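원격조작 시연 수집 작업 안전점검표 (의류 접기 작업대)

점검 구역: 플라토프(Platov) 2번 셀
점검일: 2021-04-09
점검자: 다밀롤라 라왈(Damilola Lawal)
확인자: 요제프 판덴브룩(Jozef Van den Broek)
작업 내용: 원격조작으로 옷 집기, 끌기, 접기 시연 기록
판정 표기: 적합 / 조건부 / 부적합 / 해당 없음

조건부 항목은 비고에 적은 조치를 끝낸 뒤 확인자 서명을 받는다. 부적합 항목이 하나라도 있으면 그 셀에서는 시연을 시작하지 않는다. 지난 2월 점검에서 넘어온 항목은 비고 앞에 [이월]이라고 적었다.

1. 작업 전 구역 상태

1-1. 셀 출입구 체인과 표지판이 제자리에 있는가
판정: 적합
비고: 표지판 글씨가 바래서 새로 출력해 붙임.

1-2. 이동 베이스가 다니는 바닥에 케이블, 포장재, 공구가 없는가
판정: 조건부
비고: 충전기 연장선이 통로를 가로질러 있었음. 벽 쪽으로 돌리고 덮개를 씌울 것. 작은 물건도 바퀴 롤러에 끼면 베이스가 옆으로 튄다. 매 회차 시작 전에 조작자가 직접 바닥을 보고 치운다.

1-3. 작업대가 흔들리지 않고 고정되어 있는가
판정: 적합
비고: 손으로 밀어 확인. 작업면 천이 들뜬 곳 없음.

1-4. 조명이 기록 중 바뀌지 않도록 되어 있는가
판정: 적합
비고: 안전 항목은 아니지만 조작자가 손목 카메라 화면만 보고 움직일 때가 많아 점검표에 남겨 둠. 창가 블라인드는 내린 상태로 유지.

2. 비상정지 및 통신

2-1. 조작석 비상정지 버튼 작동
판정: 적합
비고: 팔을 천천히 움직이는 상태에서 눌러 확인. 베이스와 팔이 같이 멈춤.

2-2. 셀 안쪽 비상정지 버튼 작동
판정: 적합
비고: 버튼 앞에 옷 바구니를 두지 말 것. 점검 시작할 때 바구니가 버튼 바로 앞에 있었음. 바닥에 테이프로 금지 구역 표시함.

2-3. 통신이 끊겼을 때 로봇이 정지하는가
판정: 적합
비고: 조작석 쪽 케이블을 뽑아 최대 900밀리초 안에 정지하는 것을 확인. 그리퍼는 마지막 힘을 유지한 채 멈춘다. 옷이 물려 있어도 손을 넣지 말고 먼저 전원 상태를 본다.

2-4. 재연결 후 로봇이 저절로 움직이지 않는가
판정: 조건부
비고: [이월] 마스터 팔과 로봇 팔의 자세가 다르면 재연결 순간 로봇 팔이 마스터 자세를 따라가려고 한다. 코르디에(Cordier) 조작 소프트웨어의 자세 일치 확인 창을 켜 두면 막을 수 있는데, 회차를 빨리 돌리려고 꺼 놓은 계정이 있었다. 모든 계정에서 켬으로 바꾸고, 설정 변경 권한은 확인자만 갖도록 한다.

3. 그리퍼와 손목부

3-1. 손가락 고정 나사 풀림
판정: 적합
비고: 네 개 모두 토크 드라이버로 확인.

3-2. 손가락 끝의 날카로운 부분, 갈라짐, 이물
판정: 조건부
비고: 왼쪽 손가락 안쪽에 실밥이 감겨 있어 핀셋으로 제거함. 보풀이 많은 니트류를 쓰는 날은 중간에도 한 번 더 본다. 제거 작업은 반드시 비상정지를 누른 상태에서 한다.

3-3. 쥐는 힘 제한값
판정: 적합
비고: 의류용 설정으로 되어 있음. 단단한 물체용 설정에서 바꾸지 않고 시작한 일이 전에 있었으므로 회차 기록지 첫 줄에 설정 이름을 적는다.

3-4. 손목 카메라 브래킷과 케이블
판정: 적합
비고: 손목을 양쪽 끝까지 돌렸을 때 케이블이 당기지 않음. 묶음 끈 하나를 교체함. 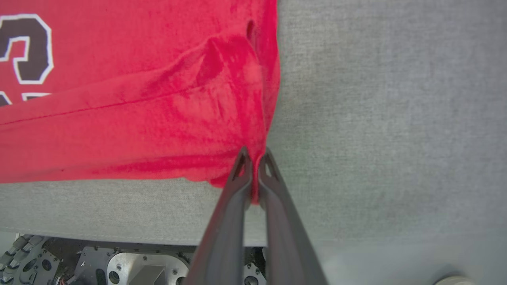 4. 시연 중 조작 방법

4-1. 옷자락을 집을 때 작업면을 누르지 않는가
판정: 조건부
비고: 시연을 지켜본 결과 처음 조작하는 사람은 모서리를 집으려고 손가락 끝을 작업면에 세게 대는 경향이 있다. 천 아래가 단단해서 팔 관절에 부하가 걸리고 보호 정지가 난다. 옷 위쪽에서 접근해 접힌 부분이나 모서리를 얕게 집고, 살짝 들어 올린 다음 끌도록 한다. 잡히지 않으면 더 누르지 말고 손가락을 벌려 다시 접근한다.

4-2. 작업대 가장자리 밖으로 끌어낼 때의 속도
판정: 조건부
비고: 옷을 앞쪽으로 당기는 동작에서 그리퍼가 가장자리를 지나 베이스 쪽으로 내려오는 경우가 있다. 베이스의 금속판과 바퀴에 닿지 않도록 소프트웨어 하한 높이를 다시 설정했다. 조작자는 하한에 걸렸다는 경고음이 나면 팔을 뒤로 빼지 말고 위로 먼저 올린다. 긴 소매나 끈이 달린 옷은 바퀴 쪽으로 늘어질 수 있으므로 당분간 이 셀에서 쓰지 않는다.

4-3. 베이스 이동과 팔 동작을 동시에 하지 않는가
판정: 적합
비고: 접기 시연 중 베이스는 잠금. 잠금 표시등을 조작자가 소리 내어 확인하고 시작한다.

4-4. 옷을 다시 펼쳐 놓을 때의 절차
판정: 부적합 (당일 조치 후 적합)
비고: 회차 사이에 보조자가 로봇이 대기 자세로 돌아가기 전에 작업대에 손을 넣어 옷을 폈다. 조작자는 카메라 화면을 보느라 보조자의 손을 늦게 발견했다. 다친 사람은 없었지만 작업을 멈추고 절차를 다시 정했다.
가. 조작자가 "정지"라고 말하고 마스터 팔에서 손을 뗀다.
나. 보조자가 비상정지를 누른다.
다. 보조자가 옷을 펴고 체인 밖으로 나온다.
라. 보조자가 "밖"이라고 답하고, 조작자가 비상정지를 해제한다.
이 순서로 연습한 뒤 재점검했고 지켜지고 있음을 확인했다. 회차당 시간이 늘어나는 것은 감수한다.

4-5. 손으로 직접 팔을 잡고 가르치는 방식(직접 교시)
판정: 해당 없음
비고: 이 셀에서는 원격조작만 한다. 직접 교시는 드루렌(Druren) 셀에서 하고 점검표도 따로 쓴다. 두 방식을 같은 날 섞어 쓰려면 모드 전환 점검을 먼저 받을 것.

5. 작업자

5-1. 조작자 교육 이수
판정: 적합
비고: 명단과 대조함. 신규 조작자는 첫 주 동안 단독 조작 금지.

5-2. 인원 배치
판정: 적합
비고: 조작자와 보조자, 2인 1조. 보조자가 자리를 비우면 시연도 중단한다.

5-3. 연속 조작 시간
판정: 조건부
비고: 마스터 팔을 오래 잡고 있으면 손목과 어깨가 아프다는 의견이 여러 번 나왔다. 팔 받침 높이가 고정식이라 키가 작은 사람에게 맞지 않는다. 높이 조절식 받침을 신청했고, 들어올 때까지는 회차를 짧게 끊고 조작자와 보조자가 교대한다.

5-4. 복장
판정: 적합
비고: 목걸이형 출입증은 셀 안에서 벗는다. 긴 머리는 묶는다.

6. 데이터 기록과 사고 기록의 구분

6-1. 실패한 시연의 보존
판정: 조건부
비고: 보호 정지가 난 회차를 조작자가 바로 삭제하고 있었다. 학습에 쓰지 않더라도 안전 검토에는 필요하다. 보키부라(Bokivura) 폴더 아래에 '정지 회차'를 따로 만들고 그쪽으로 옮긴다. 파일 이름은 바꾸지 않는다.

6-2. 아차사고 기록
판정: 적합
비고: 4-4 건은 당일 작성 완료.

7. 확인자 의견 (판덴브룩)

4-4는 조치가 되었으나 습관이 붙을 때까지 지켜봐야 한다. 다음 주에 예고 없이 두 번 확인하겠다. 2-4는 2월에도 같은 지적이 있었고 계정별 설정에 맡겨 둔 것이 원인이다. 권한 변경이 끝나면 화면을 출력해 이 점검표 뒤에 붙일 것. 하한 높이 설정값은 작업대를 옮기거나 천을 교체하면 다시 잡아야 하므로 작업대 다리에 위치 표시를 해 둔다.

8. 점검자 답변 (라왈)

위치 표시는 완료. 1-2 연장선 덮개는 재고가 없어 임시로 테이프로 고정했고, 덮개가 오면 교체하겠음. 계정 권한은 변경을 요청해 둔 상태이며, 그 전까지는 조작 시작 때 자세 일치 확인 창이 켜져 있는지 보조자가 보고 회차 기록지에 표시한다.

미결 항목: 1-2, 2-4, 5-3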